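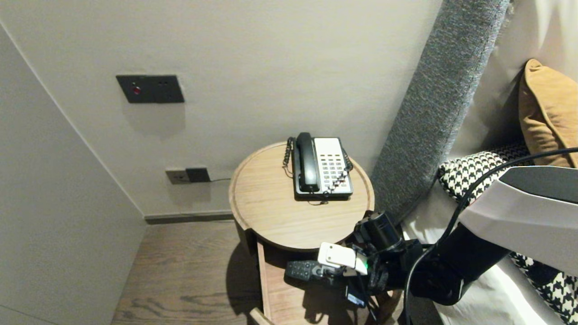

杜鲁特比（Tulutby）公寓酒店招床头用品试住员，兼职，带薪，住满三晚。先把话说在前面：我对这次翻新方案里的不少说法是不信的，招人就是为了弄清楚我到底该信哪几条。方案出自Innes设计事务所，里面说圆形床头柜“更柔和、更亲近”，说抽屉能“还台面以清净”，说有线座机是“令人安心的保留”。柜子我看过，浅橡木色，木纹清楚，台面一圈边沿略微高起来，放在墙角和灰色软包床头之间，样子不难看。可是电话一摆上去，卷线一条垂在左边，一条斜着从按键上搭过去，剩下的地方还能不能放下一杯水、一副眼镜和一部正在充电的手机，方案里一个字没提。遥控器按规定收进抽屉，半夜想找它的人找不找得到，也没提。

我叫Kurniawati Menon，负责客房用品这一块，采购单最后由我签字。全店109间房都要换，换完就得用上好些年，所以我宁可现在多听几句难听的。

一、要做的事

在样板房住三晚，正常睡觉，正常起夜，正常找东西。每天早上填一张记录表，退房前交一份书面意见，再和我们谈一次话，时间不超过一个小时。

第一晚，一切按方案摆放：座机在柜面上，遥控器在抽屉里。我们不会告诉您遥控器在哪儿，办入住的同事也不会主动提。请您像普通客人那样去找，找到以后记下在哪儿找到的、先找了哪些地方、当时灯开着还是关着。如果您没找到，直接打前台电话问，这一条也算数，而且对我很有用。

第二晚，摆放由您定。座机可以挪，可以转个方向，也可以把它搬到写字台上去。遥控器爱放哪儿放哪儿。柜面上放您自己平时睡前会放的东西，药盒、书、戒指、助听器都行。早上起来看看有没有东西掉下去，有没有东西被电话线带倒。方案里说那圈边沿能防滑落，我持保留态度，请您替我留意。

第三晚，摆回第一晚的样子，看看您还愿不愿意这么过。

二、我特别想知道的几件事

抽屉躺着能不能拉开。坐在床沿上拉和侧躺着拉是两回事，设计图上的人永远是站着的。

抽屉拉开以后，下床会不会碰到膝盖或者小腿。请左右两侧都睡一睡，别只睡您习惯的那边。

圆的柜面和墙角之间总要留出空隙。手机或者纸巾掉进去，您是自己捡，还是叫人来捡，还是干脆等退房再说。

座机您用不用。设计方认为年长的客人离不开它，运营部的同事认为已经没有人用它，两边都没拿出像样的依据。您用了几次、为什么用，请如实写；一次没用，也请如实写，不必替我们找台阶。

电话听筒拿起来的时候，卷线会不会缠到台灯或者您自己的充电线。

遥控器上的橡胶小按键在暗处好不好认。这一项和柜子无关，是我自己想问的，您可以跳过。

三、什么人合适

年满二十岁，能连续住三晚，中途不换人。睡眠浅的优先，夜里要起来一两次的优先，戴眼镜的优先，左撇子优先。平时把东西到处乱放、自己也承认的，非常欢迎。单手活动不便或者使用手杖的朋友请务必报名，样板房在电梯旁边，需要什么辅助用品请提前告诉我们。

两人同住也可以，但请各填各的表，不要商量着填。以前有过一次类似的试住，两个人交上来的意见连错别字都一样，那一份我没法用。

下面几类恕不接受：在酒店家具行业任职的，与Innes有业务往来的，本店员工的直系亲属。写惯了酒店测评文章的朋友也请慎重考虑，“质感满满”“一秒入眠”这样的话我看得够多了。

四、待遇

三晚住宿免费，含早餐。完成全部记录后付1,000元，退房后随当月工资批次转账，需要您提供本人账户，并按规定代扣税款。市内交通自理，外地来的朋友可凭票报销车费，上限2,000元，飞机票也在这个上限里面，超出部分请自己承担。

中途退出的，住过的晚数照样免费，酬金不付。因为房间本身有问题而退出的（空调坏了、隔壁施工之类），算我们的，酬金照付。

说好话说坏话，钱都一样。这一条写在协议里，您签字之前可以翻到那一页核对。

五、关于隐私

试住期间客房照常锁门，打扫时间由您定，不想打扫就挂牌子。记录表上只写编号，不写姓名。我们请您拍一张每天早上的床头柜照片，私人物品可以先收走再拍，不过请在表上补一句收走了什么。如果您觉得那样东西不方便写，写“私人物品一件”就行。

您的意见会原样转给设计方，我不做修饰。要是不愿意转，请在表格末尾注明，我们就只在店内看。

六、怎么报名

请写一封邮件或者一封信，寄到杜鲁特比公寓酒店客房部，地址是Wirkorgate路酒店侧门收发室，注明“床头试住”。信里不用附简历，请写清楚下面这些：

您的年龄和可以入住的时段，七月之内都行。
您平时睡床的哪一侧。
您家里的床头现在放着什么，照实写，先别收拾。
您上一次在酒店里找不到东西，找的是什么，后来在哪儿找到的。

最后一问我看得最仔细。答“从来没有过”的，我多半不会选，不怕您生气，我实在不太相信。

收到信以后一般一周内答复，由我的同事Hugo Rivas打电话联系，通常在下午四点以后。电话里他会问几个关于睡眠习惯的问题，不会要您交押金，也不会推销会员卡。有人以本店名义向您收报名费的，请挂掉。

七、有人问过的

能不能带孩子？这一批不能。抽屉没有装缓冲，夹手的事我不想拿孩子来试。

能不能只住一晚？不能。第一晚谁都在认床，那一晚的抱怨有一半要打折扣。

试住结果会不会真的影响采购？我能保证的是，采购单没签之前您的意见会放在我桌上。设计方已经表示样式“基本确定”，这句话我看过了，也请他们看了尚未签字的那一页。柜子换成方的、座机挪走、抽屉改成敞口格，都还在可以谈的范围里。颜色不谈，木料已经订了。

样板房里的其他东西要不要评？Gereck供的床垫另有一组人在试，请不要写在这张表上。窗帘漏光可以写，写在背面。

客房部
Kurniawati Menon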